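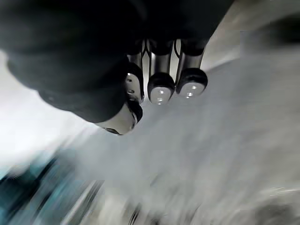 Basora fingertip and cover service kit, reviewed after a full refit

Version reviewed: second issue, with the revised rim tool
Bought from: Presilham, standard trade price
Fitted to: one two-armed machine, both hands, at our test rooms in Nindcombe

I look after a machine that handles clothing and bedding. Its hands wear out faster than anything else on it. The pads go first, then the rims that hold the pads, then the soft cover over the palm, usually at a seam. Until this year we bought each of these separately and kept them in a drawer. The Basora kit puts them in one case with the tools and a printed procedure.

Contents: 18 pads in pale grey, a matching set of dark rims, one palm cover, a rim tool, a pad press, a tube of adhesive, a cleaning solvent, wipes, and a card with the torque values. There is no driver. I used our Hauser preset driver, which covers the range on the card. Anyone without one should add it to the price, as the screws at the base of the fingers are small and strip easily.

Removal

The old hands had 924 hours on the counter. The rim tool is a curved blade with a stop, and the stop is the good part of it. The first issue had no stop, and Heikki Kettunen put a scratch down a finger shaft with it that is still there. With the new one you push in until it halts, turn, and the rim rolls off. It works on every finger except the thumb, where the angle is awkward and the handle fouls the palm. I took the thumb rim off with a plastic spudger. Basora should put a cranked handle on it.

Old adhesive is the slow job. The solvent softens it in a few minutes and does not mark the polished metal, but it will haze the cover, so take the cover off first. The procedure has these steps the other way round. I wrote to Presilham and had a reply from Luminița Surdu, who confirmed that the sheet is wrong and that a corrected one goes out from January. Check which sheet is in your case.

Fitting

Pads go into the press face down, rim over the top, then the finger is lowered on to both. The press holds everything square and I had no crooked pads, which I cannot say for doing it by hand. Cure time on the tube is longer than on the card. I followed the tube.

The cover is stiff when new. Bend it over the knuckles several times before fitting, and check that the fold at the palm does not sit against the finger bases at full opening. Ours did. I pulled it back slightly and re-seated the edge. The instructions say nothing on this.

Bench time for each hand was 90 minutes, excluding the cure. Tiina Hakala did the second hand alone from the sheet and took the same time, so I think the figure is fair for a careful person.

Setting up afterwards

New pads are thicker than worn ones, so the closing position has to be reset. We zero each finger against a steel gauge, then run light, medium and firm grips on a foam block, then go to the room. Skipping the gauge and going straight to cloth is tempting. Cloth hides a bad zero very well, and you then spend an afternoon looking for a fault in the wrong place.

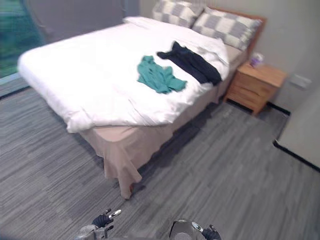
Grip force is the setting that takes longest to get right after a pad change. We leave the old value as the starting point and come down in small steps until the hand drops something, then go back up by two. Thin items and thick items want different values, and the new pads are grippier than the old ones on both. Our check in the bedroom is a shirt and a second garment laid on a made-up double bed. The teal shirt goes down in a heap so that sleeve and hem overlap, and the dark one is stretched out beside it with a strip of duvet showing between them. The hand must lift the one and leave the other, and it must not bring the white duvet up as well. With the old force value and new pads it brought the duvet up nearly every time. Two steps down cured that.

The bed skirt gets its own check. It hangs in loose pleats at the corner of the foot, and a hand working low over the carpet tiles can catch it with the outside of a finger. A badly seated rim has a lip, and the lip finds fabric. Run the hand past the skirt slowly, palm open, and watch the rims. I found one on the left hand that needed pressing home.

Wear so far

The refitted hands have done 1879 grasps. The pads show a slight polish at the centre and no lifting at the edge. One rim has crept and was re-bonded. The cover seams are sound. Lorna Maglaya, who runs the same machine type on towels, reports edge lifting on hers, but she works with damp loads and ours are dry. I would not carry my result over to wet work.

Complaints

The adhesive tube has no cap that can be trusted once opened. Spare screws are not included. The case foam is cut for the old rim tool and the new one does not lie flat in it, so the lid bulges. The pads are not marked by finger position, and although they look alike the thumb pad is slightly wider. Sort them before you open the adhesive.

Price against separate parts: a little cheaper if you use everything, a little dearer if your cover is still good. Freya Clegg does our ordering and has put in for two more, one without the cover, if Presilham will split it. They have not answered yet.

Rating: four out of five. Reviewed 13 October 2024.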